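The wrist camera sees too much of the cup
Perception software for close-range grasping
2019-04-23

Grasp planners are usually tested on objects seen whole. Once a gripper closes in, the wrist camera gets something much poorer: a curve, a patch of plain wall and a lot of blur. Esulis, the grasp stack maintained by the software group at Vutetti, was rewritten last July with that view in mind.

The old release fitted a full outline to every object and gave up when it could not. On a plain white cup at very close range there is no outline to fit, only part of the rim and the wall tapering away between the fingers.

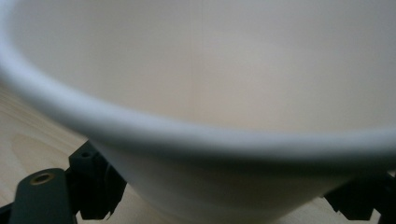 Rim first, object later

Esulis now runs in two stages. The first looks for any continuous edge and estimates its curvature. The second, a module called Wragg, keeps a short list of shapes that could produce such an edge and drops candidates as frames arrive. It holds at most four at a time. Control does not wait for a winner: finger width is set from the local wall position alone.

Plates are a harder case for the tracker. Held upright, a white disc hides much of the table behind it, and few background features are left to track. 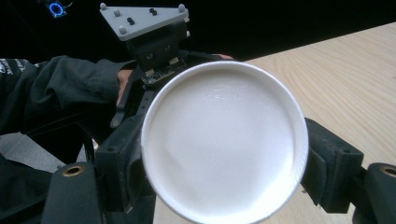 A white plate held upright between the two gripper fingers. Four grey spherical markers are mounted on the plate above.

Replay and logging

Trukia, the replay tool, steps through a log and shows the candidate list beside each frame. The regression set holds 1449 logs, of which 57 still end with the wrong shape. Most of those are shallow bowls taken for plates. A full run takes 400 seconds on a desktop machine, and the group runs it before every merge.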